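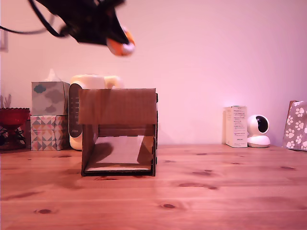 Sarnivel Reach
Motion planning for arms that work in cluttered spaces
From Rovier

Overview
Specifications
Requirements
Licences
Support

Sarnivel Reach is a planning package for six- and seven-axis arms. It takes a depth view of the workspace, builds a collision model from it and returns a timed joint path that the arm's own controller can follow. It runs on an ordinary Linux PC beside the robot and needs no connection to the internet once the licence is in place.

The package is meant for benches, shelves and bins where things get moved between one cycle and the next. A box with one open side is the case we get asked about most: the gripper has to come in through the opening, keep clear of the top panel and the side walls, and leave the same way. Reach treats an opening of this kind as a passage with a direction, and plans the approach, the entry and the way out as one path.

What it does

Scene model. Reach reads point clouds from one to four depth cameras and merges them into a voxel grid of up to 256 cells a side. The grid is refreshed before every plan, and can be refreshed during a move if the PC has a supported graphics card. Anything the cameras can't see is marked unknown. You choose whether the planner may pass through unknown cells, may pass through them slowly, or must stay out. The default is to stay out.

Keep-out zones. Draw zones in the editor as boxes, cylinders or flat planes. Each zone has its own margin, so the wall behind a bench can have a wide one and the table top a narrow one. Zones can be switched on and off from your own program.

Cable model. Hoses and cables that run outside the arm are often left out of a collision model. In Reach you enter the fixing points and the free length between them, and the planner treats the slack as a swept volume. It is a cautious estimate and makes some poses unavailable. It can be turned off per tool.

Tool library. Each gripper is stored with its shape open, its shape closed, the position of the finger pads and its weight. Soft pads can be given a contact depth, so that a light press on a surface isn't reported as a collision. Parallel, angular and three-finger grippers are included as templates. Other shapes can be loaded from STL files.

Path smoothing. Raw plans are shortened and then smoothed within the joint speed, acceleration and jerk limits you have set. There is a separate limit for tool speed inside a passage.

Replay. Every plan is kept with the scene model it was made from. Open it in the viewer, step through it, change a margin and plan again from the same start. Up to 3,334 plans are held before the oldest are overwritten. The number comes from the size of the reserved file and can't be changed in this version.

Planning an entry

The steps below are the usual order in the editor. They assume the cameras have been calibrated and the arm is in manual mode.

1. Capture the scene and check the voxel view for gaps, above all on the inside faces of the box.
2. Choose Add passage and click the four corners of the opening.
3. Set the entry direction. The arrow should point into the opening.
4. Set the side clearance. Start at 20 mm for thin card and reduce it once the path is sound.
5. Place the target pose inside, or pass it in from your grasp software.
6. Press Plan. Run the result at low speed with a hand on the enabling switch.

Thin panels cause more trouble than thick ones. A single sheet of cardboard seen edge-on may return very few points, and an overhanging top can come through shorter than it is. If the front edge is missing from the voxel view, move a camera down or add a flat keep-out zone along the edge by hand. Shiny, clear and deep-coloured glass has the same problem and is best kept out of reach or boxed in with a zone.

Coloured room lighting doesn't affect planning, as the planner works from depth alone. It may affect the colour overlay in the viewer and any object recognition you run alongside.

Specifications

Arms: six or seven axes, single arm
Depth cameras: one to four
Voxel grid: up to 256 x 256 x 256
Smallest cell: 2 mm
Planning time, open bench: 220 ms typical on the reference PC
Planning time, passage entry: up to 1,000 ms, then returns "no path"
Time limit: adjustable for open moves, fixed for passages
Output: timed joint positions, or Cartesian waypoints
Interfaces: C++, Python, plain TCP
Mesh import: STL, OBJ
Stored plans: 3,334

The reference PC is the Halliday bench unit supplied with the full kit. Times on other machines will differ.

What you need

A 64-bit Linux PC with eight cores and 16 GB of memory
A graphics card, only if the scene is to be refreshed during moves
At least one depth camera with a driver that gives registered point clouds
An arm whose controller accepts streamed or uploaded joint paths
The joint limits and the kinematic file for your arm

Reach isn't a safety system. It doesn't replace the robot's own protective stop, speed monitoring or guarding, and a plan that is free of collisions in the model can still meet something the cameras missed. A risk assessment is needed for each installation.

Licences

Bench: one arm, one PC, all planning features, no refresh during moves.
Cell: one arm, one PC, refresh during moves, TCP interface for line controllers.
Teaching: as Bench, for schools and universities, up to ten PCs on one site.

All three include updates for one year. The software keeps working after that at the version you have. Licences can be moved to another PC twice a year from the account page.

The Drukuvlow grasp module is sold separately and plugs into step 5 above. It needs Reach 4 or later.

Changes in the May release

Cable slack can now be set per tool.
Passages may be tilted up to 45 degrees from level.
The viewer no longer loses its camera position when a plan is reopened.
Fixed a fault where a closed gripper was checked against its open shape on the way out of a passage.
The old text format for keep-out zones is still read but is no longer written.

Support

Installation and calibration questions go to Wahyudi Khoo. For licences, quotations and teaching discounts, ask for Edit Somogyi. Both can be reached through the contact form. Please attach the plan file and the scene file when reporting a bad path; a screen recording on its own doesn't hold enough to reproduce the fault.

The licence server is taken down for maintenance on the first Sunday of the month. Installed copies aren't affected, but transfers and new activations have to wait until it is back.

Downloads
User guide (PDF)
Python examples
List of tested arms and cameras
Release notes, all versions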